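Setting Up a Family Fund Page on Lirnano, Part 2: From Blank Page to First Donation 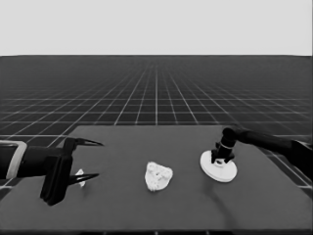 So you've made your account and confirmed your email, and now you're staring at a form with a lot of empty boxes. I've set up nine of these pages for people in my town, mostly after house fires and hospital stays, and I still get a little knot in my stomach at this point. Take it slow! Everything you type is saved as a draft until you press Publish, so you can walk away and come back tomorrow.

Before you start, have these handy: the name and mailing address of the person getting the money, their bank details (a voided check is easiest), one bill or estimate if you have one, and written permission from the family. A text message is fine for that last one. I take a screenshot and keep it.

Setting up the page

1. From your dashboard, choose New Fund, then Family or Individual. Don't pick Group. Group funds need two sign-offs for every withdrawal, and I once had a family waiting on gas money while I hunted for the second person.

2. Type a title. You get 50 characters, spaces included. Put the family name first so people can find it when they search.

3. Under Who Is This For, choose Someone Else (unless the fund is for you, of course). A second box opens for the recipient's name. It has to match the bank account letter for letter, middle initial and all.

4. Enter your goal. My first goal was way too low, and folks stopped giving once the bar filled up. You can raise it later from the Edit tab as many times as you want.

5. Write the story. I start with who the family is, then what happened, then what the money will pay for. Three or four short paragraphs is plenty. Read it out loud to somebody in the family before it goes live.

6. Pick an end date, or leave the box blank. Blank means the page stays open for 90 days and then asks if you want to renew.

Note: The story box does not keep bold or colored text. If you paste from a word processor you may get odd gaps between lines, so check the preview.

Caution: Leave out the hospital room number, the kids' school and the street address. Once a page has been shared you can't pull those back, even if you edit them out later.

Connecting the bank

7. Open the Payouts tab and choose Add Account. Lirnano sends its payments through Bellex, so a Bellex window will pop up over the page. If nothing happens, your browser is blocking it. Allow pop-ups for the site and click again.

8. Enter the routing number, then the account number twice.

9. Wait for the test deposit. Mine have always landed by the second business day. Go back to Payouts, type in the exact amount you received, and press Verify.

Caution: You get three tries at the test amount. After that the account locks and you have to send in form 241, with a copy of the recipient's ID. I've done it once, and it was a long week for everybody.

Note: You can publish before the bank is verified, and donations will come in just fine. They sit in a holding balance until step 9 is done. If the family needs money fast, please do the bank part first.

Publishing and sharing

10. Press Preview and look at the page on a phone as well as a computer. Most of our donors came from phones.

11. Press Publish. You'll get a short link. Copy it somewhere safe (I email it to myself).

12. Send the link to five or six close friends and relatives before you post it anywhere public. A page that already has a few gifts on it feels a lot less lonely to a stranger!

13. Turn on Donor Alerts under Settings so you can thank people as they give. The family may want their own alerts, or they may want none at all, so ask them.

If you also plan to put out jars or hold a supper, enter that cash under Offline Gifts so the total stays right. Part 3 covers offline gifts, refunds and closing the fund.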